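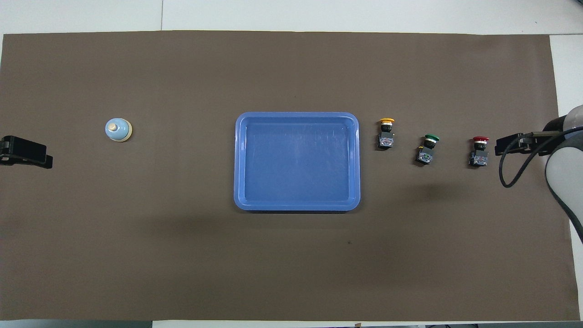
Teaching with the hands: a conversation with Sanne Dierckx

Sanne Dierckx has a habit of moving her thumb and finger together when she speaks about grasping. She does it the whole afternoon that we sit in the kitchen of Perska, the small company where she leads the group for robot teaching. She started there as a student and stayed. On the day of my visit her group had been recording since early morning, and she came to the table with a notebook and a sandwich that she did not finish.

I asked her first what her work is, for a reader who has never stood next to a robot arm.

"I show a task, and the robot keeps what I showed," she says. "I hold two handles, one for each arm, and the arms follow me. When I close my hand, the gripper closes. All of this is recorded, the movement and the camera together. After enough recordings we train a model, and then we let go of the handles and look what it does."

The present task is sorting small parts into a tray. The parts are push-button switches with a yellow, a green or a red cap, and the tray is blue. Next to the tray there is also a service bell, of the kind you find on the desk of a small hotel. The person who drives the arms must lay the switches in the tray, the red one first, and then ring the bell with the left gripper.

"The bell was the idea of Arnout," says Dierckx. Arnout Mulder is the engineer who writes the recording software. "We needed an end to the task that everybody understands in the same way. Before the bell, one person stopped when the last switch was down, another one went back to the start position, a third one waited a little. The model learned to wait a little. It was very good at waiting."

She counts in demonstrations, not in hours. For this task the group has set itself 280 of them, divided over six operators. I wondered if it would not be easier to give all the work to the best operator. She shakes her head.

"We did that in Grumcombe, in the first project. Siebe did everything. Siebe Hendriks, he has wonderful hands, he takes a switch by the collar and it goes down without a sound. But the model then knew only the way of Siebe. When a switch was lying a bit turned, it had no answer, for Siebe always turned it with the same small push and the push did not fit there. Now I want different people, also people who are a little clumsy. Not too clumsy," she adds.

What is difficult for a beginner? She thinks about it for a long time.

"You do not feel anything. This is the first thing. Your own fingers tell you that you have the object, but the handle tells you nothing, so you must look. Beginners squeeze too long. They also look at their own hands, and their own hands are not interesting. And the cap of such a switch is round and wide, so everybody wants to take it there. Sometimes it goes well, sometimes it tilts. I ask them to take the body under the cap, but the opening of the fingers must then be in the right direction before you go down. If you correct it when you are already low, you push the neighbor."

There is a second method, in which the operator takes hold of the arm itself and leads it through the movement. Dierckx used it for two years at Lambrechts, her former employer, and she still has respect for it.

"You feel the weight and the contact, that is a big advantage. For one arm and a simple path I would choose it again. But your body stands in front of the camera, and with two arms you have no hand left for anything. For sorting I prefer the handles."

Her colleague Amber Dewulf, who checks the recordings, comes in for coffee and is asked to sit down. She sees every demonstration before it goes into the training set, and she removes more than the operators like.

"A mistake is allowed," Dewulf says. "If somebody drops a switch and picks it up again calmly, I keep it. We want the robot to know how to recover. What I remove is hesitation. You see the gripper hanging above the switch, left, right, left, and the person is talking with somebody. This teaches nothing good."

Does she tell them? "I write it in the list, with the name. Maarten was angry with me for a week." Maarten Coppens has the desk next to hers.

The results will go to Grustlow, the site where the sorting cell must run in November. I asked Dierckx if she is sure about this date. She looks at her notebook and says that she is sure about the recordings. The yellow switch still gives trouble when it stands close to the rim of the tray, and for this case she wants an extra series, made by two operators who have not yet seen the task.

Then she went back to the handles. It was her turn.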